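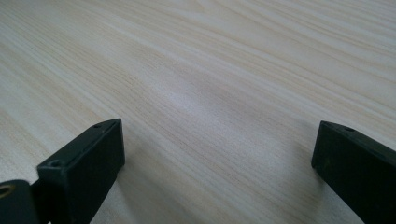
Tabletop, pale grain, taken at a low angle

Filten Home Workshop Forum > Finishes and Coatings > Water-based poly over pale timber, keeping the colour

driftpin
Posted in May, 7:40 pm
Want to put a clear coat on a top close to the colour in the photo at the top. Cream with tan streaks, no yellow. Last one I did was oil-based poly and it went amber inside a year, so that's out. I have most of a tin of Jollel water-based satin and a foam roller. Shop sits at 15 degrees in the evening, a bit more by mid afternoon. Questions are grain raise, number of coats, and whether I need a sealer under it.

kerf_left
Water-based is the right call for colour. It will still shift the timber slightly, the same as wiping it with a damp rag does, then it stays there. If you want it paler than that you need a white-tinted first coat.

15 degrees is low. Check the tin. Most of them want the film, the board and the air all above a minimum until it has coalesced, and the board lags the air by hours if the shop was cold overnight.

Grain raise: wet it with clean water, let it dry overnight, knock it back with 320, then coat. Don't sand through to fresh fibre or you're back where you started.

Baxter_shed
I'd skip the water step. First coat raises the grain anyway, you have to sand after it anyway, so you've added a day for nothing. Thin first coat, 320, carry on.

kerf_left
Different result on open grain. Sanding raised fibre that's locked in a thin film of finish, you cut through on the high spots and get pale patches. Without film on it there's nothing to cut through.

Baxter_shed
Only if you're leaning on it. Hand block, worn 320, a few strokes. Never had a patch on ash or pine.

plumbbob
Before anyone goes further, is it solid or veneer? Changes the sanding advice completely. Veneer on modern board is thin enough that one heavy pass at an edge will take you to the glue. And if it's a printed surface you shouldn't be sanding it at all beyond a scuff, and you'd want a bonding primer, which defeats the purpose.

driftpin
The one I'm coating is solid ash, three boards glued up, 16 mm finished. It's had 180 so far.

plumbbob
Good. Then take it to 220 and stop. Going finer before water-based just gives you less key.

ohmslaw_ish
Foam roller will give you microbubbles with that product in satin. They look like dust once dry. Use a short-nap microfibre roller and tip off with a damp synthetic brush, or a paint pad. Stir the tin, don't shake it. The flatting agent settles hard, so scrape the bottom properly or the first coats come out glossy and the last one comes out like chalk.

driftpin
Tin's been open since last winter. Skin on top but liquid underneath. Usable?

ohmslaw_ish
Strain it through a fine mesh and try it on offcut. If it dries clear and you can't mark it with a fingernail after a couple of days, use it. If it's stringy, bin it. Did it freeze at any point? Frozen is finished, no recovery.

driftpin
Shop may have gone below zero in July. Will buy a new tin. Akgate has the same line for a few dollars less than the hardware store.

kerf_left
Check the batch date on the Akgate stock. Mine was well past it.

On coats: three minimum for a desk, four for a kitchen table. Light sand between with 320, vacuum, wipe with a barely damp cloth. No steel wool under water-based, any bits left behind will rust and you'll see every one – grey specks through the whole top.

Baxter_shed
Agree on the steel wool. Disagree on four coats. Three decent ones and leave it a fortnight before putting anything hot or heavy on it. Cure time matters more than the fourth coat.

plumbbob
Coat the underside too, same number of coats. A 16 mm top sealed on one face will cup.

driftpin
Even under a desk? The underside will never be seen.

plumbbob
Appearance has nothing to do with it. Moisture goes in and out of the bare face faster than the sealed one.

driftpin
Fine, both faces. Plan is water, 320, three coats each side, two weeks. Will do an offcut first and report the colour once it's dry.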